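Shuttlecock care and sorting: gallery
Calleck Badminton Club, equipment pages
Compiled by Niamh Geraghty, 10/04/2018

The club plays with yellow nylon shuttlecocks on all practice courts. Feather is kept for matches and is covered on a separate page. The notes in this gallery deal with nylon only: how a used shuttle is built, how it wears, how it should be put away, and what to look at before it goes back into a tube.

Terms used. The cork is the rounded white end that meets the racket. The skirt is the open, flared part. The rim is the wide end of the skirt. The band is the coloured strip where the cork and skirt join. On most makes the band shows the speed: green for slow, blue for medium, red for fast. Some makes use other colours, or a plain band with the speed given on the tube only, so keep the tube.

1. Collecting

Shuttles are collected at the end of each session and sorted from a shallow tray with a rim. A tray is preferred to a bag. In a bag the skirts press against each other from all sides and the rims take a set, meaning they stay bent after the load is removed. In a tray the load is small and the shuttles can be lifted out singly.
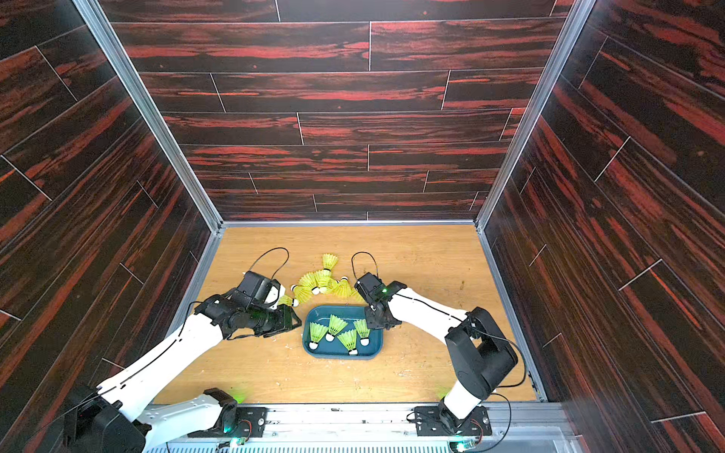 Lift by the cork. If the cork cannot be reached, put two fingers lightly on the outside of the skirt, close to the band, where the ribs are stiffest. Do not pinch the rim. A nylon rim will usually spring back, but a cold one may crack, and the storeroom at the Daly Road hall is cold until well into April.

Fill the tray loosely. When it starts to heap, stop and start another tray. A shuttle on its side on the floor comes to no harm for a few minutes, provided it is out of the way of feet.

2. Cork and band

Check the cork first, as it is the quickest check. Turn it under a lamp and look for dents, splits and lifting of the outer skin. Grey marks from the floor are cosmetic and can be wiped off with a barely damp cloth. A cork that gives under the thumb is finished.

Next, hold the cork still and try to turn the skirt. There should be no movement at the band. Any play means the joint has failed and the shuttle will wobble in flight. Gluing was tried two seasons ago and is no longer done. It adds weight at the wrong place, and the repaired shuttles were easy to pick out on court. 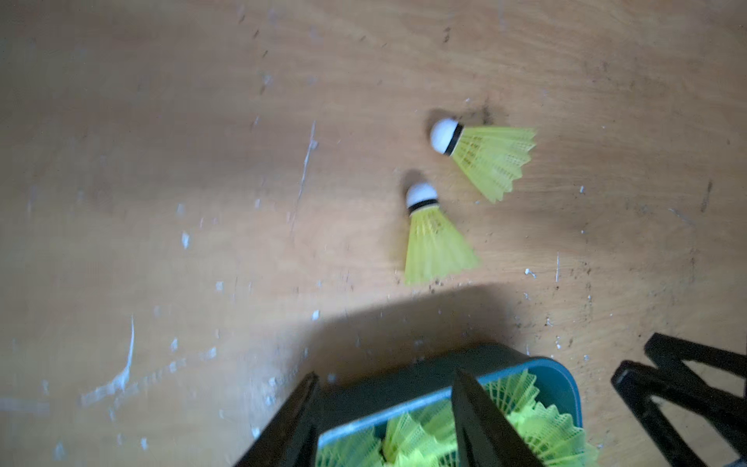 Two makes are in use at present. Stuto shuttles are the harder of the pair and last longer under beginners. Unora shuttles fly a little truer when new and go soft sooner. They should not be mixed in one tube. Players notice the change between rallies and complain about their own length. If the make is in doubt, put the shuttle in the coaching box, where it does not matter.

3. Skirt

The skirt does the work of slowing the shuttle and keeping it cork-first. On a moulded skirt the ribs carry the load and the fine mesh between them supplies the drag. Small tears in the mesh have little effect on their own. A broken rib has a large effect, even when the break is hard to find by eye. Run a fingertip round the outside, half way up, and feel for a step.

Check the inside as well. Hold the shuttle with the rim towards you and look down to the base of the cone. Fluff and hair collect there and should be removed with a dry brush. Then look at the rim from the same side. It should be round. An oval rim can sometimes be recovered by holding the skirt in steam for a few seconds and standing the shuttle on its rim to cool. Results vary with make and age.
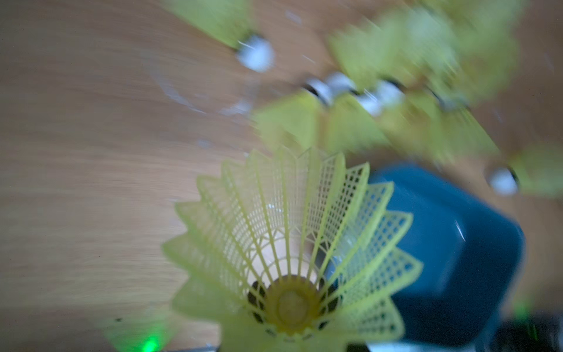 Katalin Orbán wrote in to say that steam has worked for her on the softer shuttles, less often on the hard ones, and that she does it twice with a full cooling between, on a flat surface, never on a radiator. She also asks that treated shuttles be kept out of club-night tubes for a session, until somebody has hit them.

That request is accepted. Steamed shuttles go in the coaching box for one session and are then sorted again in the normal way.

4. Grades

Grade A: cork sound, no play at the band, rim round, no broken ribs. Returned to the tube and used on club nights.

Grade B: cork sound, one fault in the skirt. Used for coaching, multi-shuttle feeding and junior sessions.

Grade C: failed cork, failed joint or more than one broken rib. Discarded. Mixed nylon and cork cannot go in the hall recycling bin.

At the last full sort the stock stood at 200 shuttles, of which 74 were graded B. The spreadsheet has the rest, under item code 3190.

5. Tubes and storage

Stack in the tube with all corks the same way. Let each skirt settle over the next under its own weight and do not push from the top. If the lid needs force, take one out. Tubes are stored upright on the lower shelf, away from the heater pipe. Write the grade on the lid in marker, not on the side, where it rubs off.

Clear the sorting surface before the tray is put away. Grit left behind gets into the skirts at the next session, and it scratches the floor if it is carried back on court.
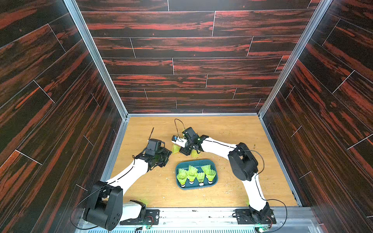 Could the grades be marked on the corks as well as on the lids, one reader asks, given that tubes get emptied into the wrong box by the end of the evening?

It was considered. Marker ink comes off on the strings and on hands, and a dot on the cork is worn away within a few games. For now the lid is the only mark. Anyone emptying a tube should keep it beside the court and refill the same one.

Corrections to the text go to Niamh Geraghty by way of the club noticeboard. Spare trays are in the storeroom, second shelf, behind the net posts.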